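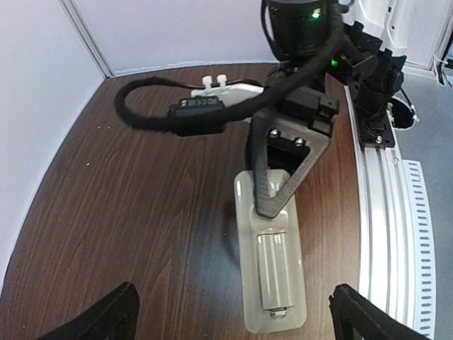
Getting to the Wonstead clock museum without a car?

Last updated: 2020-07-02

marblejar
We're staying in Miveck for 4 nights and want to do the museum one morning. Their site says it's an easy walk from the station, follow the brown signs. Is it? My mom is 82 and slow on hills.

tollgate_pete
Easy walk, yes. Out of the station, left at the bakery, keep going till you hit the harbor wall. 600 yards, tops. I've done it with a stroller.

gfors
Have to disagree with Pete - the last part past the Ghorbani Hotel is steep and the sidewalk is narrow. Take the number 6 bus and get off at the library. It stops right across from the door.
Gunnel Forsberg

tollgate_pete
Steep?? It's a ramp. And the 6 didn't run at all on the morning I tried it in February.

gfors
That's the winter timetable, Pete.

marblejar
Thanks both, bus it is! Is there anywhere to sit down inside?

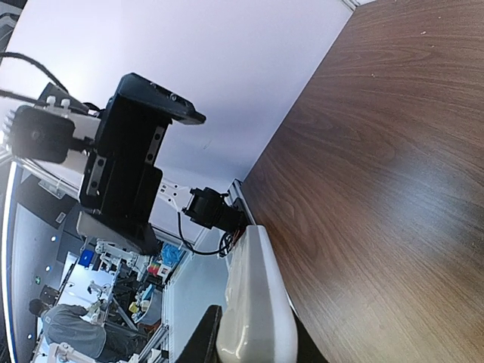
kettlewren
The cafe upstairs is your best bet, and you don't need a museum ticket for it. Ask for a table at the back, it's quieter and your mom can take her time. I'm a sucker for a big wooden tabletop against a plain white wall, brown grain and all, so I'd pick that over the plastic chairs at Sirkico next door any day. Scones are only so-so.

tollgate_pete
Sirkico has better coffee though. I'll die on that hill (or ramp).

marblejar
Ha! We'll try both and report back.

We use cookies to keep you logged in. By continuing to browse you accept our cookie policy.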